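Inicio · Despensa · Archivo · Contacto

Los envases blancos de la despensa

18 de agosto de 2021
Por Redacción de Driltberg

Se prosigue en esta entrada la revisión de los envases de plástico blanco, con atención a las etiquetas.

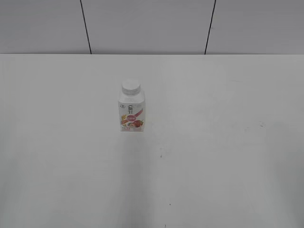
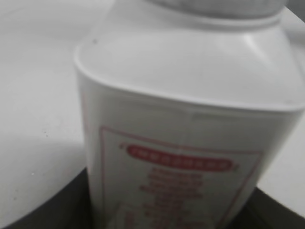

Criterio de conservación

Se guardarán los envases con etiqueta íntegra, hasta un máximo de 340. Los restantes pasarán al estante Lirnero.

Comentarios (2)

Desmet: ¿Se admiten tapas sueltas?

Esta: Agradezco la entrada. Prefiero las etiquetas con fruta.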